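Grenden Community Kitchen Garden
Progress report to the Sundqvist Fund, second half of the grant year
Prepared by Leena Eskola, 1 March 2026

We are pleased to report that the garden still exists. Readers of our last report will know this was an open question, mostly on account of the slope.

Beds and soil. The grant paid for 80 meters of edging boards, and all of it is in the ground. The six lower beds drain as they should. The seventh drains into the sixth, a habit it picked up in the fall and has refused to give up. Niilo Aaltonen has dug a gravel trench between them and expects a settlement by planting time. The compost order came in January, during the one week the gate was frozen shut, and spent that week on the street, where it was widely admired.

Plots and people. We now have 176 households on the mailing list and fewer plots than we would like. Offering half plots in the first round helped. Most people who asked for a full plot and got a half one have been gracious, and the rest have written to us. We have kept the letters. Several are very good.

The Stullstead school plot is going ahead. Paavo Heiskanen has agreed to run it again, on the condition that no one plants mint. We have put this in writing.

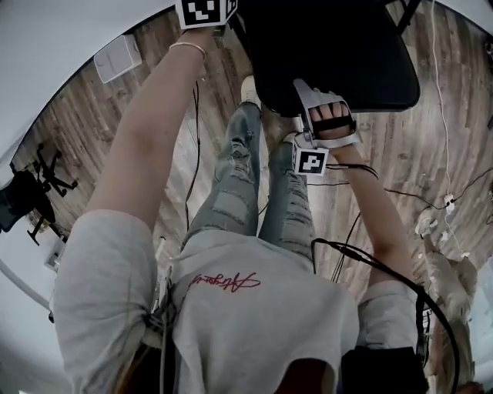
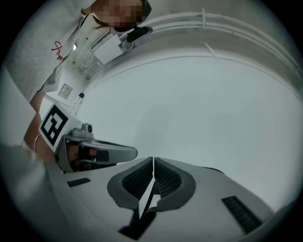 Seeds. The seed swap ran for an afternoon and left us with more squash than any town could eat. Beans were scarce, carrots scarcer. We have set aside part of the supplies line to buy both, along with onion sets, and would ask the Fund to treat this as the small change of plan it is. The squash will be offered to anyone who stands still long enough.

Water. This is the part of the report we would have liked to skip. The second rain tank was due before winter and is still at the supplier, who describes it as "ready" in a way that does not seem to involve a truck. Ultan Horgan calls them weekly. If it has not come by the end of spring we will cancel and put the money toward a longer hose - less handsome, but a hose does turn up.

Budget. Spending is under plan, almost entirely due to the tank. Tools came in slightly over, and the shed lock cost more than the shed door probably deserves. Sorcha Imrie has the receipts in date order and can send copies.

Next steps. Finish the trench, hand out plot keys, settle the path between beds two and three, and get the tank or give up on it. We would also like to move the final report back by a month so that it can mention some vegetables.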